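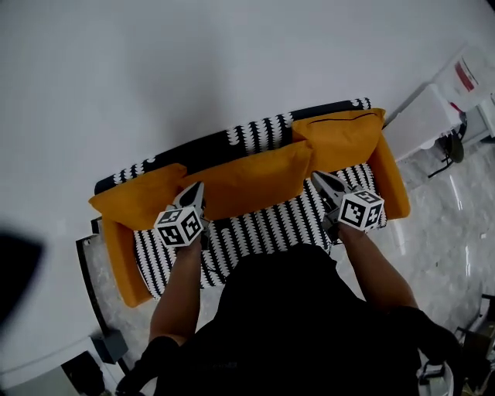
March, morning: sofa

Started before breakfast while the light was flat. Grippers on both hands, marker cubes up, cushions in a row along the backrest. The task card for Bondum reads "tidy sofa" and gives no further definition. I wrote my own over coffee: cushions upright against the back, seat clear, cover reaching the front edge and free of folds wider than a finger. Annunziata Negri wants the card kept short, on the grounds that a person asking for a tidy sofa will not supply a tolerance either. I accept that as a description of customers. As a specification for a controller it leaves me guessing.

The session target is 200 demonstrations. Stopped at 70 before lunch. My forearms complain at the same point every time, shortly after the moment I stop noticing the weight of the tools and start squeezing too hard.

Notes on the motion, while I still remember it in my wrists.

The cushions are easy to find and hard to hold. A corner pinch takes up only cover fabric, and the filling stays behind and swings. A grip on the side seam carries better, but the jaws have to go in deeper than they look as if they should, and on the far side of a fat cushion I can't see the contact. I go by feel. A policy trained on my recordings gets the camera views and the jaw width, and none of the feel. I have been saying this since the winter and will go on writing it down until somebody puts a force sensor in the budget.

The black and white cover is worse. It slides. Pull a cushion forward and some of the cover comes with it, and then the stripes at the front edge are no longer parallel to anything. With bare hands I would flatten it with one palm while the other does something else, and I wouldn't know I had done it. The grippers have no palm. What I do instead is close the jaws, lay the outside of one against the fabric and drag. It works on the flat of the seat. It does not work in the crease where the seat meets the backrest, where the jaw tip catches.

Changed the starting layout between runs by throwing the cushions with my eyes shut. Sabine Grube considers this unscientific. I have asked her for a better random generator that fits in a living room.

Noon: reading the shop-floor reports

Ate standing up and read what Komier sent over. Their question is close to ours with the furniture removed. They have a packing bench where sewn goods come off a belt, get squared up, and go into a carton. They asked whether a two-arm cell could take over the squaring. The Calado cell they already own handles the cartons without trouble. Cartons have corners that stay where they are.

Their trial figures for the soft goods: 60 percent of pieces squared within tolerance on the first try, and an operator finishing the rest. The operator's cycle time is in the appendix. A person working alone is faster than the cell and the operator together. The report doesn't draw that line, but both tables are there and they are on facing pages.

I don't take this as a verdict on machines in general. The bench was built for hands, the goods arrive in any orientation, and nobody changed the belt. If the pieces came off on a flat carrier, the first-try number would go up, and the remaining work would be closer to what the Calado cell does already. Factories can make that kind of change. They move the job toward the machine until the two meet.

A home can't do that, or won't. I am not going to replace a sofa with one that has the cushions attached so that an arm can tidy it. (An arm would be very good at a sofa with the cushions attached.)

The Mivari unit is the exception we all cite at meetings. It cleans the floor in the next room on a timer, and it does a fair job. Note what was arranged for it over the years. We pick up the cables. We lift the chairs. The rug with the fringe went into storage. Count the minutes spent preparing the floor and I suspect a good part of the saving disappears, though I have never measured it and would sooner not.

Early afternoon: more runs

Cushions on the seat as well as on the back this time, to force the question of order. A person clears the seat first. I checked this against my own habit and it holds, except when the cushion on the seat is leaning on one I want to straighten, in which case I take both together and sort it out on the way up. I am not sure how to record a decision I make halfway through a lift.

The small white cushion behaves differently from the orange ones. The pile compresses and the jaw closes further than expected before anything moves. If the policy has learned "closed to this width means I have it," the white one will fool it. Marked these runs for a separate look.

Two failures of mine worth logging. In one, I let go early and the cushion rolled forward off the others. In the other, I pressed on the cover with the left tool while pulling with the right, and pinned the thing I was trying to move. Kept both. The recovery is the useful part, and we have too few recoveries in the set.
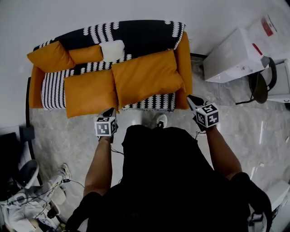
Sabine Grube thinks I am measuring the wrong thing. Her position, sent in three messages over the afternoon: a household machine should be judged by how long a person has to stay near it. A tidy sofa at the end counts for little if somebody stood by for the whole job with a hand on the stop button. By that measure the dishwasher passed decades ago and nothing with two arms has passed yet.

I wrote back that the dishwasher also asks somebody to load it. She answered that loading has an end, and supervision doesn't.

It is a fair measure and I have added a column for it. For our own arm, on the last replay we ran at the lab, the value in the column is the full duration of the task. We stood there for all of it. Annunziata went for water at one point and came back quickly.

Mid-afternoon: what I believe at present

Putting this down so that I can be embarrassed by it in a year.

Chores with a rigid object and a known place: feasible now, slow, and worth doing where the volume is high. Shop floors have the volume. A kitchen with one rack of cups doesn't.

Chores with a rigid object and no known place: feasible some of the time. Most of the failures I have watched were in deciding where the thing should go. A mug on a windowsill may be dirty, or may be holding pencils.

Chores with cloth, filling or anything that hangs: one good run in front of visitors, then a long afternoon. Cushions sit at the mild end of this class. They come back to their own shape, mostly. The cover under them does not, and I expect it to account for the bulk of our errors.

Chores that are two of the above at the same time: no.

The published clips don't help with any of this. They show the run that finished. I want the number of attempts, the speed the clip was played at, and who set out the objects. Annunziata says I should put the same three items on our own clips before I complain. She is right, and I have drafted a caption template with them in it.

Late afternoon: row check

Last block. Went back to the simple layout, pillows in a row along the back, the white one toward the middle, the large orange one upright on the right. I wanted some runs that consist of small corrections to a sofa that is nearly tidy. The question is whether the policy will know when to leave things alone. Earlier versions didn't. Given a finished sofa, they picked up the nearest cushion and put it down slightly worse, then did it again.

A person has a stopping rule and can't state it. Mine seems to depend on whether I am expecting anyone. I tried to hold it constant by pretending that my aunt was due in ten minutes.

The wrist view is close and strongly bent at the edges, and the jaws take up a good share of it. For contact it is the view I would keep if I had to give up the others. For judging whether a row is straight it is poor, as the bend is larger than the error I care about. The head view does that better. Both go into training and I leave it to the network to work out which one to trust, a sentence I dislike having written. 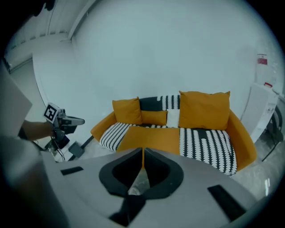 Evening: list for tomorrow

Finish the count to 200. The remaining runs should be mostly recoveries and mostly on the cover.

Ask again about force sensing. Attach the two failures from the afternoon to the request.

Reply to Komier. Suggest the flat carrier before anyone orders another arm. Send the page numbers of both tables.

Fill in Sabine's column for the older replays, as far as the logs allow. Where nobody wrote down who was standing there, leave it blank and don't guess.

Write a stopping rule of one sentence and let Annunziata try to break it.

Charge everything. Tape for the left wrist, which is rubbed raw under the strap.

Sat on the sofa after supper and undid the row.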